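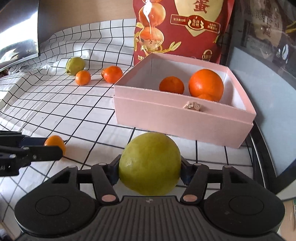 Citrus held between the fingers of a hand-held gripper, with the pink box behind.

Fruit handling at the Brimholm open afternoon

Shares 16 | Comments 7

Members who went to Risteck's open afternoon at the Brimholm workshop in June will have spent most of their time at the fruit table. The firm had set out a mixed lot of citrus on a gridded cloth, with an open cardboard box as the target, and let visitors pick and place with the same hand-held grippers its own staff use for recording.

Aaliyah McKinnon, who runs the handling work, gave a short talk at 2 p.m. before the table was opened. The grippers have no arm behind them. A person carries the tool, works the fingers, and a camera mounted on it records the view along the fingers towards the object. The recordings are then used to train a control program called Morin, which drives a fixed arm with fingers of the same shape. Risteck's target for the first stage is 2,000 usable recordings, and the count stood at 173 on the morning of the visit.

Fruit was chosen for three reasons given in the talk. It varies in size within one kind, it rolls, and it marks if it is squeezed too hard. A kumquat and a pomelo can both be called citrus, but the finger opening needed for one is of little use for the other. McKinnon advised starting with something of middling size and leaving the largest until the hand had learned the travel of the trigger.

Notes on technique, taken down by those of us who had a turn:

Approach from above and slightly behind. A low approach tends to push the fruit along the cloth before the fingers close.

Close on the widest part. On a large fruit the fingers meet the peel at an angle, and if they land above the widest part the fruit is forced down out of the grip.

Pause after closing, for a slow count of one. The pause gives the software a clear mark between the grasp and the lift. Most rejected recordings from first-time users lack it.

Lower into the box, do not drop. Staff discard any recording in which the fruit falls the last part of the way.

Keep the tool level when crossing the rim. Several of us caught the side of the box with a finger and moved it out of line. Staff left it where it lay, on the grounds that a box which is always square to the table teaches the program very little.

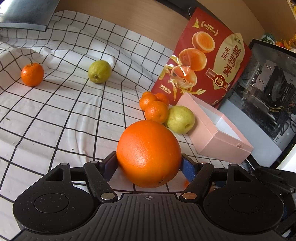 A navel orange between the open fingers. The tangerines and pear behind it stand close together.

The grouped fruit caused more trouble than the large fruit. When pieces touch, there is often no gap wide enough for a finger, and the usual answer is to nudge one piece aside before grasping another. Whether such a nudge should be recorded as part of the pick or as a separate action was raised in questions. McKinnon said that Risteck records it as part of the pick for now and may change this.

Finger pads were also discussed. The firm is comparing several pad materials for grip on waxed peel, and had no figures to give out. Wear is checked by eye at the end of each session. One member asked about washing the pads between kinds of fruit and was told that they are wiped down daily - not enough for food use, but the fruit from the table is not sold.

The Morin arm itself was shown for a few minutes at the end, picking single mandarins at low speed. It was not run on grouped fruit. Prakorach, the packing-line software that Risteck intends to connect to it, was described on a poster only.

Those wishing to join a second visit should give their names to Myrtle Lyons. Places are limited to 16, and flat shoes are required on the workshop floor. Risteck has asked that visitors remove rings and bracelets before using the grippers.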